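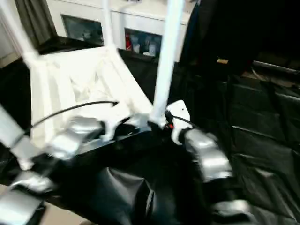
Garden chairs: getting ready for summer

The outdoor seating at Murthorpe comes out of store in April, and this year we are asking for help to get it cleaned, checked and set out before the first open afternoon. We have 306 plastic chairs on the list, most of them white, and they have been stacked in the long shed at Sturham since autumn.

Angus Purves is running the work and would like it done in two mornings. Start is at half past nine both times. Bring gloves and a washing-up bowl if you have one. Soap, brushes and old towels will be there already.

Please turn every chair upside down before you do anything else. The ribs under the seat collect grit, dead leaves and spiders, and last year a good many chairs went out with clean tops and filthy undersides. Work on a plastic sheet so the legs don't scrape on the concrete. Brush first, then warm soapy water, then a rinse. Don't use the pressure washer on them.

While the chair is over, look at where each leg meets the seat. A white line in the plastic can be the start of a crack, so press the leg gently with your thumb and see if it gives. Any chair that moves more than it should goes on the pile by the door with a strip of tape round one leg. We took out 37 last year and expect fewer this time. Please don't try to mend them with glue — it has been tried, and it holds until somebody sits down.

Green marks usually come off with a bit of bicarbonate on a damp cloth. Grey scuffs mostly don't, and we can live with those.

Dry chairs can be stacked up to 200 centimetres high and no higher, well away from the side gate. Giorgia D'Amico has the key to the inner store and will lock up at one.

The small tables are being left until May. Two of the parasol bases are still missing from the Achterberg weekend, so if one is sitting in your garage, drop it off at Sturham any morning.

Names to Angus please, by note or at the desk, saying which morning suits you. Tea is provided, but bring your own mug.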